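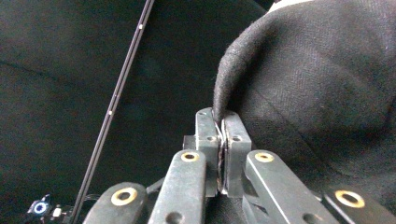
What should you do with clothes that are too clean for the laundry and too worn for the closet? Give them one home, fold them once, and move on with your life.

I feel strongly about this! For years I had a chair that did the job, and the chair always won. Then it spread to the desk (a black sweater on a desk is basically a tablecloth) and I couldn't find a pen for 2 days. I read one of those long tidying guides from Ustelar, all 27 steps of it, and I gave up at step 13, somewhere in the part about sock drawers.

My opinion is that most of us don't need a system - we need one bare surface. Pick the desk. Anything made of cloth leaves it, every night, even if it only goes as far as a hook on the door.

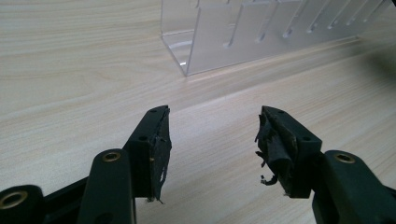 Small stuff can stay, as long as it lives in something. I like clear organizers best, and I know plenty of people think they look messy. Sure, they do if you stuff them! But you can see what you own, and I quit buying tape I already had. My Soltani one cost me 16 dollars and I'd pay it again. The pretty lidded boxes from Rokham are still in my closet, and I couldn't tell you what's in them.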